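Tidying the cables and small parts on a shared workbench

Posted August 21, 2019
Filed under: Workspace, Storage

A bench that several people use gets messy in a different way from a desk at home. Everyone plugs in one more thing, and few people unplug anything. Small packets get left where they were opened. After a few months there's no clear spot to put a laptop down.

This page covers a light wooden benchtop with a metal frame, in a room with one glass wall and a few desks along it. The same method works on most benches. Allow a morning for the first go. After that, 30 minutes every fortnight keeps it in order.

What you need

Hook-and-loop tape on a roll (we use Trelo, black, the narrow one)
Cable ties, for permanent runs only
Adhesive cable clips and a few screw-in ones
Paper labels and a fine marker
Two or three shallow trays
A cloth, a bit of methylated spirits and a vacuum with a brush end
Side cutters
A cardboard box

Step 1: Tell people

Put a note on the bench the day before. Say which bench, what time, and that power will be off. Ask people to save their work and shut down anything that minds being switched off. If something has to stay on, have them put a label on its plug.

Step 2: Trace every cable before you pull any

Start at one end of the bench and follow each cable from the equipment to the wall. Put a label on both ends as you go. Write what it feeds and the date. Do the power cables first, then network, then everything else.

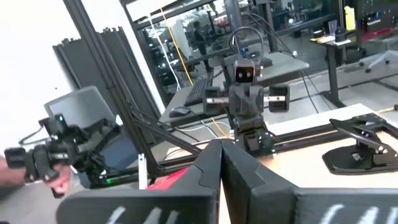
Tracing goes faster if you begin with the runs you can see in full. Network cables are usually the easiest, as they tend to be a different colour and tend to go a long way without a branch. In our room a yellow cable and a white one hang straight down the glass, so both got their labels first. The white cable draped near the keyboard and mouse took longer. A cable lying across a desk like that can go anywhere, and you need to run your hand along it to be sure. Don't guess from the colour. Two white cables next to each other may have nothing to do with one another.

If you find a cable with nothing on one end, label it "loose" and leave it where it is for now. You'll deal with it in step 3.

Step 3: Take out what isn't used

Turn off the power at the wall. Remove every cable labelled "loose", coil it, and put it in the cardboard box. Write the date on the box and keep it for a month. Anything not claimed by then goes in the general cable drawer or to e-waste.

Don't throw out odd power supplies straight away. Check the voltage on the label and write it in large figures on a bit of tape wrapped around the lead.

Step 4: Clear and clean the top

Move everything that isn't fixed down onto another surface. A second bench is best if you have one, otherwise use the floor on a clean sheet. Vacuum the top, then wipe it with a damp cloth. Use the spirits only on adhesive marks, and test it on the underside first if the wood has been oiled. A Brilta wax finish will go cloudy if you rub spirits into it.

Let the top dry before anything goes back.

Step 5: Fix the runs

Decide where the main run will go. Along the back rail is the usual choice. If your frame is the slotted aluminium kind, you can get clips that press into the slot, and these hold better than adhesive ones.

Lay the power cables along the run first. Lay the data cables beside them with a gap of 50 mm if there's room. Wrap a short length of hook-and-loop tape around each group at every post and once between posts. The tape should be snug but you should still be able to slide a cable through it.

Keep cable ties for runs that won't change, such as the feed from the wall to the power board. Cut the tails off flush. A tail cut at an angle will scratch the next person who reaches in.

For anything that moves or gets picked up, leave a loop of slack and don't fasten the loop itself. Fasten the cable just before it. To check, move the item to the furthest point it needs to reach and see that nothing pulls tight.

Cables going down a glass wall are a nuisance. Clips with a foam pad will stick to clean glass, but they come off in warm weather. We ran a strip of flat trunking down the window frame instead. Ours was a Loureiro offcut, part 648, and it was enough for two cables with the lid on.

Step 6: Set up the trays

Small parts and packets need a place with an edge. A shallow tray works better than a deep box on a working bench, as you can see what's in it without picking it up and you can reach in from any side.

Give each tray one purpose. Ours are "in use today", "going back to the store" and "don't know". The last one is emptied at every fortnightly tidy.
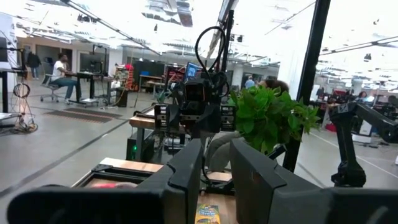

Shallow tray with a light wood rim and black corner bracket, on the benchtop. Leafy plant further back.

Put the tray close to where the work is done, well back from the front edge. If it slides, stick a square of drawer liner under each corner. Small printed packets are easily left beside a tray and forgotten, so pick them up whenever you pass. If a packet is open, fold the top down and clip it before it goes in.

If you're making trays, use plain pine with an edge no higher than your thumb is wide. Glue the corners and add a metal bracket on the outside. Sand the inside bottom well. You'll be wiping it often.

Step 7: Plants, cups and other things that aren't work

We keep a plant in the room and would keep it again. A broad-leafed one does hide a fair bit behind it, so check that it isn't covering a switch or a power point. Trim any leaves that hang into the space where people work. Water it from a jug with a narrow spout, and put a saucer under the pot if it hasn't got one. No power board should sit below it.

Cups stay off the main bench. We gave them a spot on the desk by the door, and that has mostly held.

Step 8: Put things back

Bring back only what was used in the past month. Fixed items first, then keyboards and mice, then hand tools. Plug in one item at a time and read the label as you do it. Turn the power on at the wall last and check each thing comes up.

Chairs go in under the desks. If a chair won't go under, look for a cable in the way of the castors and lift it into the run.

Step 9: Write it down

Draw the bench on one sheet of paper. Mark the power boards, what's on each, and where the network cables end up. Tape it to the underside of the benchtop or inside a cupboard door. When something changes, cross it out and write the new one in. Redraw the sheet in December when things are quiet.

Common problems

Labels fall off. Wrap them right around the cable and stick the two ends together like a flag.

The tape runs out of grip. It's full of fluff. Pick it clean with a pin or cut a new length.

People put things back on top of the run. Move the run under the benchtop. The Turkthorpe benches have a lip at the back that takes clips on the underside, and most timber tops can take a short screw if you check the thickness first.

The "don't know" tray fills up in two days. Ask at the next meeting whose it all is, and read the items out.

Too many power boards. Never plug one into another. Get an electrician to add an outlet. It costs less than you'd expect when there's already a circuit on that wall.

Comments are closed on this page. Corrections can go to the workspace inbox.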